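Notes for my talk at the parents' evening, Cestville library
April 9, 2019

Length 24 minutes, then questions. Speak slowly. Drink water before the part about the boxes.

Start: Good evening, and thank you to Rosaura Yupanqui for the invitation. My name is Hubert Kurek. I run the toy lending shelf in Sturkum and tonight I speak about how we choose toys, how we check them, and how we put them away.

Say the number: we have 464 toys on the list. When I started there were 259. Wait a little here, people like to write it down.

First point, what families borrow. Many parents think that the puzzles go out most. In our book it is vehicles, and after them soft animals. Puzzles come back with missing pieces, so I am a little glad about this. (If they laugh, good. If not, continue.)

Second point, checking. When a toy comes back I put it on the table and look at it from the top, then from the sides, then I turn it over. Always the same order. It takes me 45 seconds for a simple toy. Show the checking card now and pass copies to the first row.
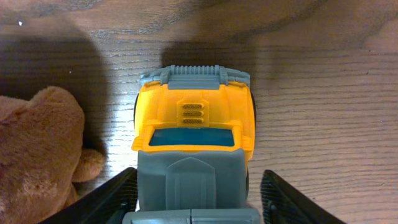
Vehicles need the most patience of all our toys. Children push them through sand, soup and garden, and the dirt stays where a cloth cannot reach. Look at the gray bumper, with its row of thin ribs close together, and at the three slots on the yellow hood. For such places I use a dry soft toothbrush first, and after it a damp one. A window like the blue one I wipe with a cloth only, no strong cleaner. The wheels I turn by hand and I look for hair, there is always hair.

Soft animals: check the seams, pull each ear gently, wash in a bag. Mention the lady from Flivville who asked in August if she can use the dryer. My answer was low heat, and not for long.

Third point, boxes. One toy, one box, one label. The label has the name of the toy and the number of parts. Please do not write on the toy itself.

Ask the room: who has a toy at home that nobody plays with? Let two or three people answer.

Before questions, remind them that the return table is next to the door and that the lending forms are with Rosaura.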